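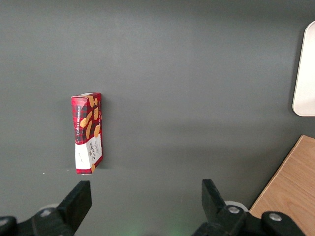 Notebook, snack carton bench — October 1, 2026

Carton standing test, cont'd

Picking up from the Brultley tins, which are done and back on the shelf. Today the small stuff. Walkers vanilla shortbread first, small upright box, tartan top, white band at the bottom with the name running up the side. Everyone keeps calling it "the red one", please stop, there are three red ones in the crate.

Stood it on end on the dark gray table, long side up, turned a bit so the narrow side panel shows too. Square-on is no use to us, you can't judge the edges.

Table: matte top is much better than the old glossy one. Glossy threw the tartan back at us and the red went all over the place. Keep the lamp where it is, tape marks are on the floor. Shadow goes to the right of the box, faint, fine by me.

White speck on the table just left of the base. Crumb? lint? Wipe down before the next set. Dark top shows everything.

Lettering

"VANILLA SHORTBREAD" in white caps reads bottom to top. WALKERS same direction on the band, dark red. Good, so one head tilt does both. The smaller red lines on the band I can't read at this distance. Need a close one of that panel, band only, if the label sheet is going to be worth anything.

Biscuit drawings point every which way and one laps over onto the white band near the bottom right corner. Note for whoever does the color patches — don't sample there, you get tan where you want white. Did that in February with the Zonside wafers and lost an afternoon.

Standing

Push test with the spring gauge at the top edge, front face. Went over at 90 first try, 105 second, 105 third. Units are whatever the old gauge reads, do not compare with the Huvitix sheet untill somebody converts it. Narrow side not tested yet, should be stiffer going that way but write it down when it's done and not before.

Did not open the box. Weight on the bench scale not logged, batteries dead AGAIN. Spares are in the drawer under the sink, allegedly.

Crate stuff

Shelf tag is 433. The list says 600, that's the Yuan oatcakes, somebody swapped the two lines. Fixed in pencil on the paper copy. Shared copy still wrong.

Don't put cartons back on their sides under the tins. Two from the last lot came out with crushed corners and a dented corner ruins the standing numbers, the box leans before you've even touched it.

To do
wipe table, dry cloth only
close shot of the white band
push test, narrow side, three goes
fix 433 / 600 in the shared list
batteries
Yuan oatcakes next, same spot, same turn

Stopping here, need the bench clear for the Huvitix jars. Box goes back in the crate upright, and no, it is not for eating. Ask me when the set is finnished.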